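Search this site Enter keyword Go

What Is a Market Report?

A market is all the buying and selling of one kind of thing. There is a market for bicycles, a market for apples and a market for door hinges. A market does not have to be a place with stalls. The people in it may never meet.

A market report is a long document that describes one market. It says how much is being sold, who sells it, who buys it, and how these things may change in the next few years. Companies read market reports before they make decisions that cost a lot of money, such as building a new factory.

Why does a company need one?

Suppose a company called Baran makes water pumps for fish tanks. Baran knows how many pumps it sold last year. It does not know how many pumps all the other companies sold. If Baran sold 25 pumps and everyone together sold 100, then Baran has one quarter of the market. This part is called its market share. Without the second number, Baran cannot work out its share.

Where do the numbers come from?

Writers of reports use two kinds of information. Primary information is collected for the report. The writers call shops and factories and ask them questions, or they send out a list of questions called a survey. Secondary information was collected earlier by someone else. It may come from government tables, company records or trade magazines.

Both kinds can contain mistakes. A shop owner may guess an answer. A government table may be two years old. Writers compare one source with another, and when two sources do not match they look for a third.

Adding up a market

The size of a market can be measured in units or in money. Units are the things themselves. To get the size in money, multiply the number of units by the average price.

The town of Stukmont has 1485 homes. A survey finds that one home in five buys a fish tank pump each year. Divide 1485 by five and the answer is 297 pumps. If the average price of a pump is 8 dollars, the market in Stukmont is worth 297 times 8, or 2,376 dollars a year.
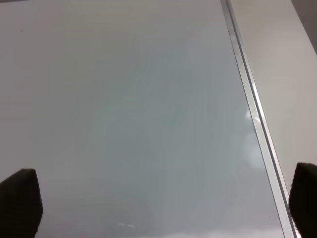
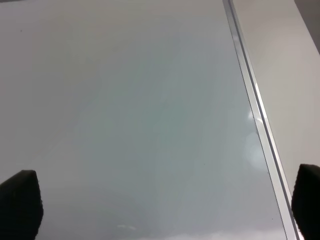
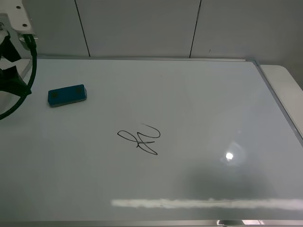
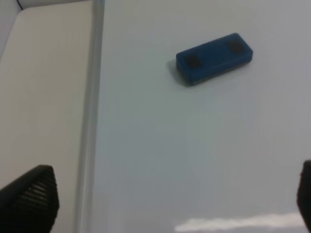

The survey did not ask every home. It asked a smaller group, called a sample, and the writers assumed that the other homes were similar. A sample must be chosen with care. If the writers asked only people standing in a pet store, the number of pump buyers would come out too high.

Cutting the market into segments

A segment is one part of a market. The fish tank pump market can be divided by size of pump, by the kind of buyer, or by region. A segment can be divided again into sub-segments. For example, the buyers may be homes, schools and pet stores, and the schools may be split into elementary schools and high schools.

Segments are useful because they do not all change in the same way. Sales to homes may fall while sales to schools rise. If you looked only at the total, you might see no change at all.

Things that push and things that hold back

Something that makes a market grow is called a driver. If more families in Stukmont start keeping fish, that is a driver for pumps. Something that slows a market down is called a restraint. If electricity becomes expensive, some families may decide not to keep a tank.

The same event can be a driver for one market and a restraint for another. A wet summer helps umbrella sellers and hurts sellers of garden hoses.

Looking ahead

The last part of many reports is a forecast. A forecast is a calculation of what may happen later, based on what has happened so far. The simplest kind uses a growth rate. If a market is worth 100 dollars now and grows by 6 percent in a year, it will be worth 106 dollars after one year. In the second year the 6 percent is taken from 106 dollars, so the increase is a little larger, 6 dollars and 36 cents.

Forecasts for next year are usually closer to the real result than forecasts for ten years from now. There is more time for something unexpected to happen in ten years. A careful report gives the forecast and also lists what was assumed when it was made.

Words to know

Driver: something that makes a market grow.
Forecast: a calculation of what may happen later.
Market share: the part of a market that belongs to one seller.
Restraint: something that slows a market down.
Sample: a smaller group that stands for a larger one.
Segment: one part of a market.

Related pages
What Is a Factory?
How Prices Are Set
Supply and Demand
Reading a Bar Chart
What Does an Importer Do?

Vundetti Learning Pages | Contact us | All rights reserved | Back to top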